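Brekdale toy library reopens in former shoe store with bigger shelves and a music table

BREKDALE, Friday, October 1, 2021

The Brekdale toy library opened its doors again this morning in the old Hijazi shoe store on Mill Street, after 18 months in which families could borrow only by phone and pick up at a side window.

The new space has three rooms. Puzzles and board games are in the front, where the shoe displays used to be. Ride-on toys and larger items are kept in the former stockroom. The middle room is for trying things out, with low chairs and a long table where children can handle a toy before a parent signs for it.

Zbigniew Domański, who has run the library since it was a set of shelves in the back of the Brekdale laundromat, unlocked the door at 9 a.m. By noon most of the train sets had gone out and the waiting list for the play kitchen was full through the end of the month.

"People wanted to touch things again," Domański said. "On the phone you'd say, we have a drum, and they'd say, how big is the drum, and is it loud. Now they can come and hit it."

The library lends toys to households in Brekdale and the surrounding townships. A family membership costs $80 a year and covers up to five toys at a time, for three weeks. Families who cannot pay can ask for a free card at the desk and do not need to bring paperwork.

The collection stood at 200 toys when the library closed its old space in the spring of last year. Several large donations have come in since then, including a full set of wooden blocks from a preschool that shut down and the entire playroom of a couple whose children have left for college. Domański said sorting the donations took most of the summer. Anything with a cracked battery cover, a missing screw or a loose small part was set aside, and some of it will be fixed and added later.

Moving costs came to $3,500, which covered shelving, paint, a new lock and the rental of a truck for one weekend. Brerkine, the hardware store two doors down, gave the paint at cost. The rest came from a bake sale, a raffle and a collection jar that sat beside the register at the Grika bakery from January to August.

The long table in the middle room changes theme every two weeks. The first theme is music, and the table was laid with a checked cloth in turquoise, orange, green, mustard and purple.

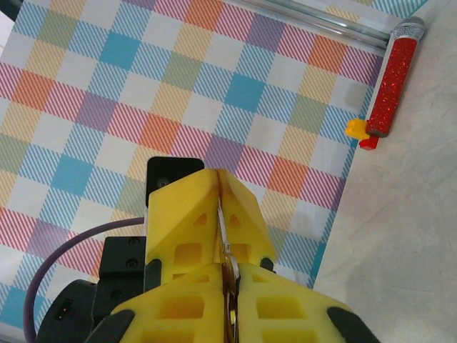
A red glitter toy microphone with a silver head on the checked cloth in the middle room.

Music toys were among the least borrowed items at the old location, Domański said, and he thinks that was a matter of where they were kept. They sat in a lidded bin on a bottom shelf, under the dress-up clothes. At the new space they have their own shelf at the height of a four-year-old, next to the door to the middle room.

The music shelf holds hand drums, shakers, a toy xylophone, two keyboards and a bag of kazoos. The kazoos are not for loan. They are sold for a dollar each and go home for good.

Anna Pruitt, who came in with her twin sons shortly after opening, left with one of the keyboards, a floor puzzle and a garage with a working elevator. She said the family had used the window pickup nearly every month last year.

"It got us through the winter, but you were guessing," Pruitt said. "We had a marble run for three weeks that neither of them looked at. Today they picked for themselves and it took ten minutes."

Her sons, who are five, had wanted two garages. The library has one.

Other parents asked about cleaning. Hard plastic and metal toys are washed or wiped down at the desk when they come back, and then they stay on a return rack overnight. Cloth toys go through a washing machine and are lent in zippered bags. Anything that goes in the mouth, such as a whistle or a recorder, is no longer part of the collection.

Late fees have been dropped. Under the old rules a family paid 50 cents a day for each overdue toy, and Domański said the fees brought in little money and kept some people from coming back at all. A family with an overdue toy can still visit, but cannot take home anything new until it is returned. Lost pieces should be reported at the desk. There is a drawer of spare dice, pawns and puzzle pieces, and borrowers are welcome to look through it.

The new address has also settled a long-running complaint about parking. The laundromat lot held six cars and was shared with the post office. Mill Street has free two-hour parking on both sides, and there is a public lot behind the former shoe store with a ramp to the back entrance. Strollers can be left inside the back door.

Not everything was ready for the opening. The sign over the front window still reads Hijazi Shoes and will stay up until a replacement is painted. The restroom has a changing table that has yet to be mounted. The online catalog lists only the puzzles and games, and borrowers looking for anything else should call or stop in.

The town has leased the building to the library for two years, with an option to renew. The shoe store closed in 2019 when its owner retired, and the building had been empty apart from a few weeks as a polling place. Some of the original fittings are still in use. Board games are stacked on the slanted racks that once held boots, and the padded bench where customers tried on shoes has been moved to the middle room for parents.

A story hour is planned for Saturday mornings, with the first one on the second weekend of October. It is free and open to children who are not members. Space is limited to 12 children, and names are taken at the desk or by phone.

The next theme for the long table will be building toys, followed by animals. Suggestions can be written on the pad by the front door. By lunchtime on opening day the pad had four entries, three of them for dinosaurs.

The library is looking for people who can sew on buttons and fix seams, and for anyone with a working knowledge of small electric motors. Four battery trains are waiting for repair. It is also accepting donations of wooden train track, jigsaw puzzles of 100 pieces or fewer, and dress-up clothes in sizes that fit children over six. It is not accepting stuffed animals, car seats or anything with a cord longer than a child's arm.

Donations can be dropped off during open hours only. Please do not leave boxes on the sidewalk overnight.

The toy library is open Tuesday and Thursday from 2 to 6 p.m., Friday from 9 a.m. to 1 p.m. and Saturday from 9 a.m. to 3 p.m. It is closed on public holidays. New members should bring one proof of address. Families with a card from the old location can keep using it, and the remaining months on any membership that was active when the laundromat space closed have been added back.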